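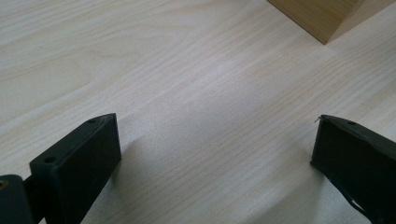

About us

Hello, and welcome to Otik! I'm Firdevs Kurtuluş, and I run this little bookshop and reading room in Prustdale with my sister-in-law and whoever we can talk into helping on a busy afternoon. We sell and lend Islamic books, mostly in English, with a good shelf of Turkish and a smaller one of Arabic that keeps getting bigger while I'm not looking.

How it started

My grandfather had a trunk. He brought it with him when he came over, and it was full of books nobody in the family could read properly any more: prayer collections, a commentary in old Ottoman script, a battered life of the Prophet (peace be upon him) with half the spine missing. When he died the trunk came to me, mainly because I had a spare room. I started taking the books to an older lady at the mosque, who would read me a page and then explain it over tea, and I'd go home and look for an English version so I could carry on by myself. Finding one was a nightmare. Either it was out of print, or it was so stiff that I gave up by page ten, or it came from overseas and the postage cost more than the book.

So I began ordering a few extra copies for friends. Then for their friends. I had boxes on the stairs and my husband was climbing over them with the washing, and in the end we took the lease on the old wool shop in April, painted it ourselves (badly, the ceiling has been done again) and opened the door.

What's on the shelves

There are 3145 titles in the catalogue at the moment. The biggest section is hadith and good character, as that's what people ask for most, followed by Qur'an translations and commentary, lives of the early Muslims, fiqh for everyday life, and children's books. The children's corner is my favourite part of the whole shop and I will happily talk you through every picture book in it if you let me!

We also have a section on other faiths, and plenty of our regulars aren't Muslim at all. Some come in with a question about something a neighbour or a workmate said, some are studying, and one gentleman just likes the chair by the radiator. All fine by me.

I'm not a scholar and I don't give rulings. If you ask me something beyond me I'll say so, and I can point you to a teacher who knows.

Our own little booklets

A couple of years in, we started printing under the name Kandent. These are short, plain-English booklets, 96 pages at the very longest, on things like visiting the sick, keeping your temper, being a decent guest, and looking after your parents when they're driving you up the wall. The one on neighbours had a first run of 2000 copies, which frightened me half to death when the pallet turned up, and they've all gone now. A reprint is on its way. Every booklet is read over by two teachers before it goes to the printer, and the sources are listed at the back so you can go and check them for yourself.

The Yalçınkaya room

Upstairs is the reading room, named after the lady who read to me from the trunk. It's free to use whenever the shop is open, shoes off at the door please, and you're welcome to bring a flask. We hold a reading circle there in the evening, starting at seven. We take one short passage, read it aloud, and chat about it until somebody notices the time. You don't need any Arabic and you don't need to have read anything first. Sisters and brothers both come, and so do a few teenagers who pretend they were dragged along.

My grandfather's books are up there too, in the glass cabinet. Ask me for the key and we'll get them out together.

Ordering and borrowing

If you can't get to Prustdale, we post anywhere in the UK. Borrowing is for people who can bring things back in person, four books at a time, for a month. If you're after something we haven't got, send me a message through the contact page with as much as you can remember, even if it's only the colour of the cover, and I'll have a hunt.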